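Chapitre 3
L'eau du robinet, ou comment lire une facture sans s'énerver

J'ai longtemps payé mes factures d'eau sans les ouvrir. Et puis en janvier, j'en ai reçu une tellement salée que je me suis assise à la table avec un crayon et tout le dossier Derer (c'est le nom de mon distributeur, vous aurez le vôtre). J'y ai passé la soirée, et ce chapitre est né à peu près comme ça.

Dans les deux chapitres précédents, nous avons parlé du cycle de l'eau en grand : la pluie, les nappes, les rivières. On va maintenant rétrécir le décor jusqu'à la cuisine. Je vous préviens, il y aura des multiplications, mais rien de méchant — si vous savez convertir des litres en mètres cubes, vous avez déjà fait la moitié du chemin !

Commençons par l'unité. Votre compteur affiche des mètres cubes, alors que vous, vous pensez en verres, en casseroles, en bassines. Un mètre cube, c'est 1 000 litres. Quand mon relevé est passé à 343, j'ai d'abord cru à des litres, et je me suis trouvée très économe. Hélas, c'était l'index du compteur, c'est-à-dire le total depuis sa pose, et il fallait encore en soustraire l'ancien pour obtenir ma consommation.

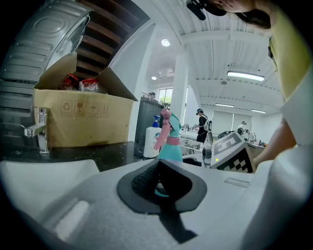

Pourquoi paie-t-on l'eau deux fois sur la même facture ?
Parce que le volume relevé sert à calculer deux choses : l'eau qu'on vous apporte et l'eau usée qu'on remporte pour la traiter. Le compteur, lui, ne mesure que l'arrivée.

Retenez bien ce point, on s'en servira dans tous les exercices. Il explique aussi pourquoi les jardiniers râlent : l'eau versée sur les tomates ne repart pas à l'égout, et pourtant elle est souvent comptée comme les autres. À Skeltwood, la commune qui nous servira d'étude de cas, certains foyers ont fait poser un second compteur pour l'arrosage. On regardera ensemble si le calcul tient — j'ai mon idée, mais je la garde pour la section 2.

Avant de tourner la page, allez donc relever votre compteur. Notez tous les chiffres noirs, laissez les rouges de côté pour l'instant, et recommencez demain à la même heure. Gardez ces deux nombres dans la marge, ils ouvrent le premier exercice.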